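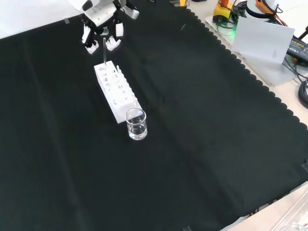
*White rack, little beaker, black cloth. The whole setup fits on one table.*

I put off setting up a proper glassware corner for ages, and then I did it in one afternoon in September and felt pretty silly for waiting. If you're doing small stuff at home or in a classroom (crystals, indicator colors, that kind of thing), you don't need much more than a rack, a beaker, and a cloth you don't mind spilling on.

## 1. Put down a dark cloth

Clear glass on a pale tabletop just disappears! I've knocked over more thin tubes that way than I want to admit. Mine is a black tablecloth with a scalloped edge, a bit fancy for the job, but my friend Rohani Lubis was getting rid of it and I wasn't going to say no. Clip it so it doesn't slide. I don't iron it, and a few soft folds are fine as long as your rack isn't sitting on one.

## 2. Set the rack and beaker side by side

Rack first, then the beaker close to one end. I like the beaker on my left, spout facing wherever I'm going to pour. Fill it low. A shallow layer of liquid is plenty, and you can park a stirring rod in it without the level creeping up on you. 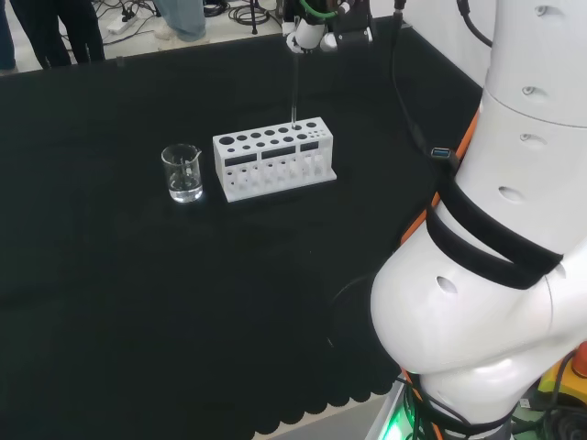 ## 3. Match the glass to the hole

My rack has big holes at one end that shrink down to tiny ones at the other, which I love. Try every tube you own while it's empty and dry, and remember which hole it likes. A thin tube in a wide hole leans over and drives me nuts. A wide one in a narrow hole gets stuck, and then you're wiggling it, and then you're sweeping.

Hold the tube near the top and keep it straight up and down.

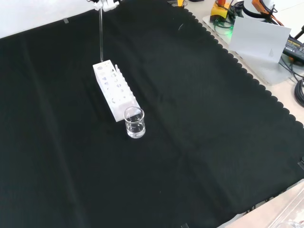

Go slowly, too. Get the bottom over the hole, pause for a second, then lower it. If you feel it touch the rim, lift and try again. Please don't push! I also look from the side before I let go, since from above everything seems lined up even when it's way off.

## 4. Leave some room

Keep enough space behind the rack for your hand and a tube to pass without bumping anything. 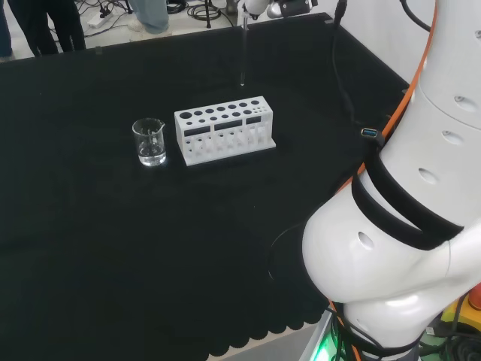

*A short gap between beaker and rack, and clear cloth behind.*

When I'm done, the beaker gets emptied first, then the tubes get rinsed and go back in upside down overnight. The cloth gets shaken out over the sink and thrown in with the dark laundry at 40.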